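3 min read

We use cookies to improve your visit. Accept / Manage

Budget for a second arm, sanity check?

zmatar_skeder
I've got until December to spend our equipment money at Skeder. My plan is two arms with wrist cameras and one spare set of fingers. Too thin on spares? Our tabletop stuff is all like this: 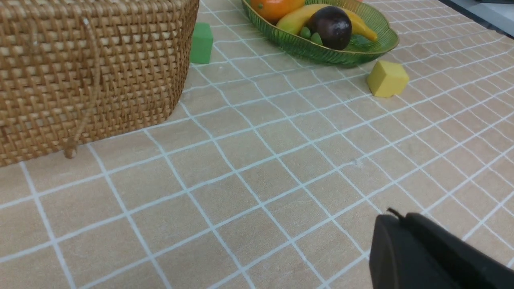
wrist cam view, basket, toy fruit and the foam cubes

Settimio P.
Way too thin! We went through 11 fingers at Fembridge and that was mostly soft stuff like yours. I'd buy one arm and put the rest into spares and a decent table.

grurk_lab
Disagree with Settimio. One arm down means everybody waits, and our last repair took seven weeks. Get both.

zmatar_skeder
Seven weeks, ouch. Okay, both arms, but I'll cut the fancy mounts and get more fingers. Does Nishad still do bundle quotes?

Settimio P.
They did for us. Ask for shipping as a separate line.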